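Teaching Robots by Hand at Hadley

Oct 23, 2019

I spent yesterday at Hadley, where the Bestano group has been showing robots how to do small jobs around a table, and I came home with sore forearms and a lot of notes. If you remember my piece from May, they were still doing everything by remote control back then. One person sat with a pair of joysticks, the arm twitched along a second behind, and a single cup took forever to pick up (I tried it, I dropped it, I was not asked to try again).

They've mostly dropped the joysticks for this kind of work. Now you hold the grippers yourself, one in each hand, and you just do the job. Squeeze, lift, tip, put down. The printed marker cards on the grippers let the software work out where each hand is, and a camera up by your head takes in the whole table. Later on the recordings go into training, and the arms get their turn.

Lewis Moffat runs the sessions and he's very good at getting people to slow down. "Everybody rushes the first ten," he told me. "Then they look at the replay and it's all elbows." The target for the current task, which they call Tirus, is 822 good runs, and they were at 200 when I got there. A run is good if both grippers stay in view from start to finish and whoever is holding them doesn't stop to scratch their nose. I lost two that way!

Tirus is all about small loose stuff and light cups, so pouring, scooping and gathering up whatever ends up on the table. It sounds like nothing. Try it with two plastic jaws for fingers and you'll see – your wrists want to turn in ways the jaws don't like, and you find yourself leaning in with your whole upper body. Lewis wants the hands kept low and close together before each run, so the starting point is nearly the same every time.

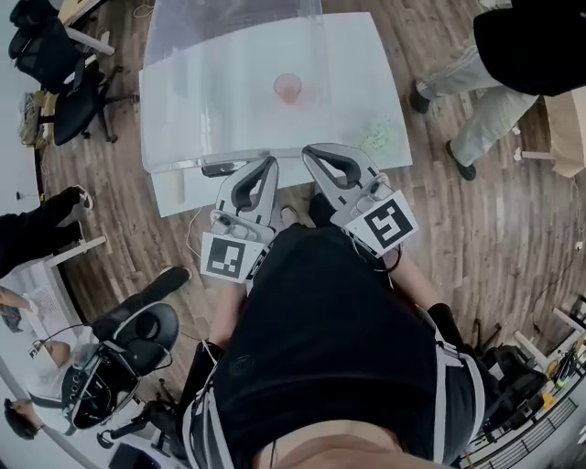
My best stretch was 42 runs in a row before lunch, and I was pretty pleased with myself until I heard that Sfakianakis had done 68 the day before without a break. She also does it left-handed half the time on purpose, so the robot doesn't learn that everything good happens on the right. I thought that was smart, and I'm stealing it for my own little arm at home.

I asked whether remote control is gone for good and the answer was no. They still want it for fixing mistakes, when the arm has learned most of a task and gets stuck on one bit. Someone takes over, steers it past the trouble and hands it back. Lewis figures they'll be at that point with Tirus before the winter break, and he's said I can come back for it – joysticks and all. I've been practicing with kitchen tongs and dry lentils in the meantime.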